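Resort fees and "destination fees" at city hotels: worth fighting at the desk?

Forum: Hotels and Lodging > Booking and Rates

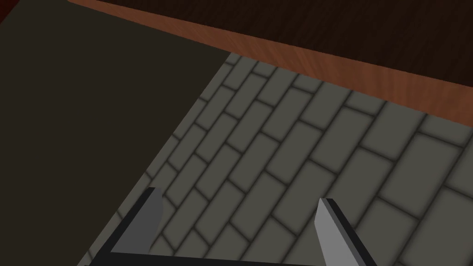 pinequarry
Posted January 29, 2018
I booked two nights in Grastadville for a family thing. The rate on the booking site was $123 a night, and I prepaid it. At check-in they told me there was also a "destination fee" of $24 a night, payable to the hotel. It covers local calls, a newspaper and a $10 credit at the bar that can't be carried over to the next day. I didn't use any of it.

The fee was in the confirmation email, under the cancellation policy, in smaller type. So I can't say it was hidden. But I compared hotels by the price on the results page, and with the fee added I would have picked the other place.

Has anyone had one of these taken off? Did you ask at check-in or at checkout?

ldhartwell
Re: destination fees
Ask at check-in. By checkout they will say you had the benefits available the whole stay. I've had it removed 2 times out of maybe six or seven tries, both at slow times of year when the lobby was quiet.

Status with the chain helps a little. If you booked through a third party, the desk will often send you back to the third party, who will send you back to the desk.

Escobar
Re: destination fees
I don't agree with going after the desk clerk. You got the email and you paid. The time to object was before you clicked. If people skipped the hotels that charge these, the fees would go away.

pinequarry
Re: destination fees
I wasn't rude to anyone. I asked what it was for and he read me the list. My complaint is that the results page sorts by a price you can't pay.

marnie_b
Re: destination fees
Escobar, how do you skip them when the search doesn't show them? I plan travel for our office and I have to open every hotel to the last payment screen to get the real total. On a trip for eleven people that is most of a morning.

Escobar
Re: destination fees
Call the hotel. It takes four minutes. I always call.

marnie_b
Re: destination fees
Four minutes times nine hotels, plus hold. And in December I called one in Nenham and was told there was no fee, and there was a fee.

Tadeo Montecinos
Re: destination fees
I worked front desk and then night audit for six years, so from the other side:

The clerk usually can take it off, up to some limit, but has to enter a reason code. The manager looks at those codes every week. "Guest did not use amenities" was not an accepted one where I worked. "Amenity not available" was. So if the pool is closed or the wifi is down and the fee is supposed to pay for it, say so, and say it the same day. That one we took off without much discussion.

The other thing is that many of the booking sites don't get commission on the fee. A hotel that drops its rate by $20 and adds a $20 fee looks cheaper and pays out less. That is why you see it at hotels with no resort anywhere near them.

ldhartwell
Re: destination fees
That matches what I've seen. One of my two was a gym closed for new flooring.

kettle609
Re: destination fees
Does the fee get taxed? I was at the Hunano for a week and my folio had tax on the room and then a second tax line I couldn't match to anything.

Tadeo Montecinos
Re: destination fees
Usually yes, if it's mandatory. It depends on the city. Ask them to email you the itemized folio and not the one-page summary they slide under the door. Each charge should have its own tax line below it.

kettle609
Re: destination fees
Got it, thanks. The total was $1779 and I had budgeted 1,600, so most of the difference was the fee and the tax on it. Work will pay the room rate but they won't pay for a "fee" without a letter.

marnie_b
Re: destination fees
We had the same problem. Our accounting people accept it if the folio says the charge is mandatory. Ask the hotel to put that word on it. Most will.

Escobar
Re: destination fees
I'll give you the expense report problem, that's a fair one. I still say a person on vacation can read the email.

pinequarry
Re: destination fees
Update. I wrote to the hotel and asked if the bar credit I didn't use could be refunded. They said no to that but offered 3,000 points, which isn't enough for a night anywhere I would go. I took the points. The next time I book I'm going through to the payment screen first and writing the totals down.

ldhartwell
Re: destination fees
Check that the points post. Mine took five weeks and a second email.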